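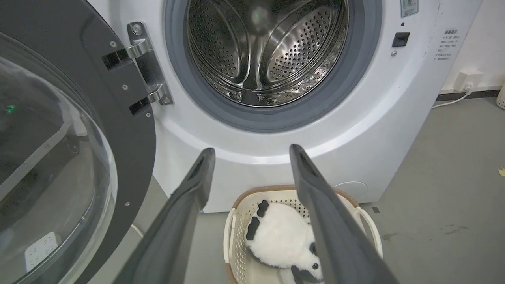 The Long Fingers

The Mathebula fingers were on the arms when I came in, and the washing machine door was open. Dark gray, matte, a slot near each tip. I had voted for the Lalance pair and lost.

The test was laundry. One panda in a basket, one empty drum, 200 tries for each set of fingers. Trelik wanted a number by the end of May and didn't care how we got it.

I ran the first 14 from the keyboard and then let the controller take over. It was slow. It thought for a long time above the fur, went down, came up, thought again. My father used to choose melons like that.

By four in the afternoon I had stopped writing notes and was only writing yes or no. I wrote no more than I wanted to. On the phone, the man from Seker asked if the wrist camera could see past the fingers.

"It sees the panda," I said.

"All of it?"

"Enough."

He told me their arm had done 1000 picks on socks. I said socks were easy. He said nothing was easy, and we both listened to the line for a while.

I went back and started the next try. 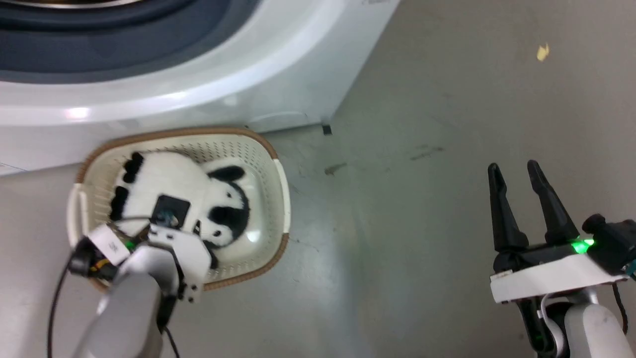
Left arm over the panda, right arm held clear.

I kept my hand near the stop button and watched the green lights. My bus was at six. I wrote the number of the try at the top of a clean page and waited for the arm to make up its mind.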